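5.2 Slip failures during folding

Of the 1,242 shirt-folding episodes, 250 failed the same way: the fabric slid out between the fingers just as the fold began.
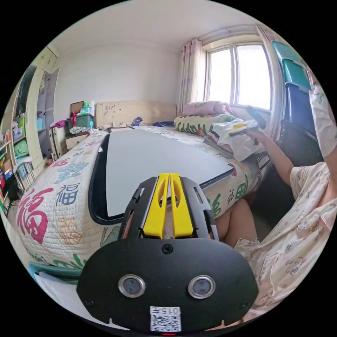 Ibarra first suspected the finger width estimate. Recalibrating rescued only 19 episodes - a useful clue! 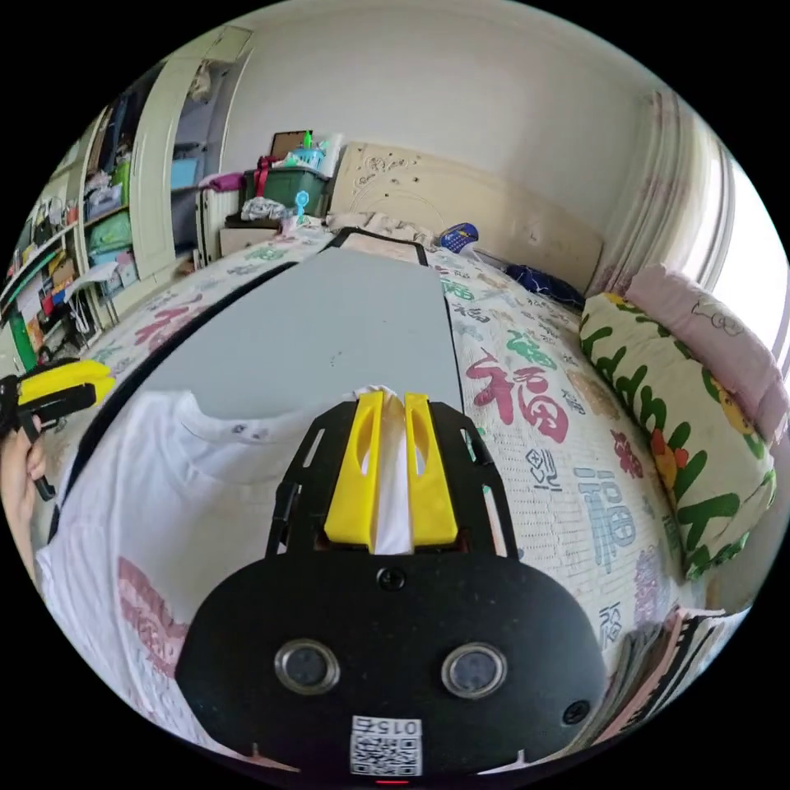 What remained pointed to grip timing. The policy started lifting before the fingers had fully closed.

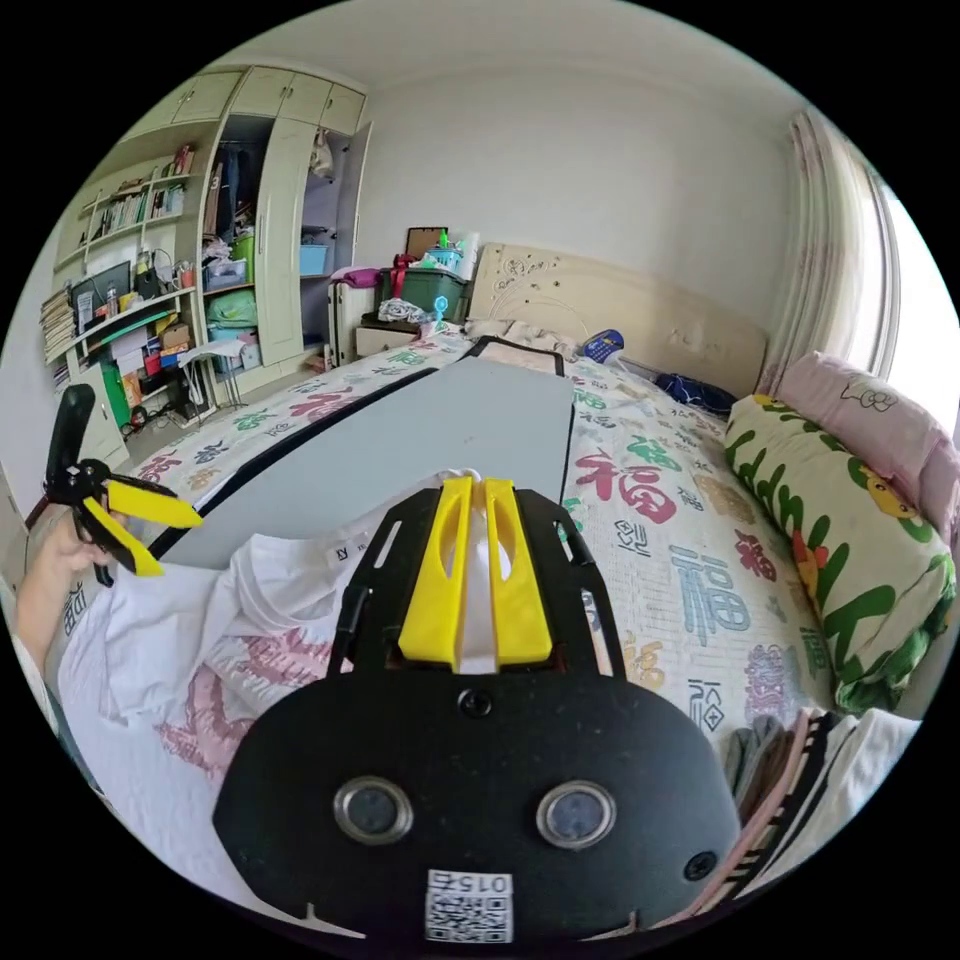 5.3 Delayed lift

We added a short wait before each lift.

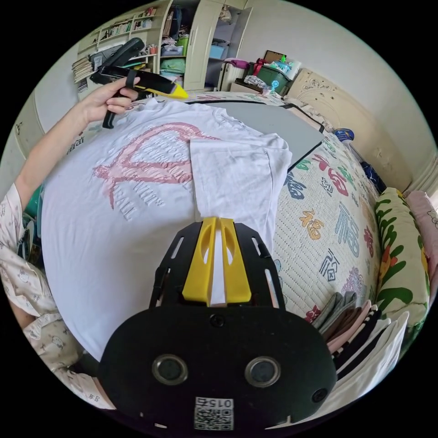
Figure 4. Folding demonstrations.

Slips dropped sharply with the wait in place, which delighted us. One weak spot is left. With a sleeve folded inward over the shirt, as in the last view of Figure 4, white lies on white and the policy can still miss the edge.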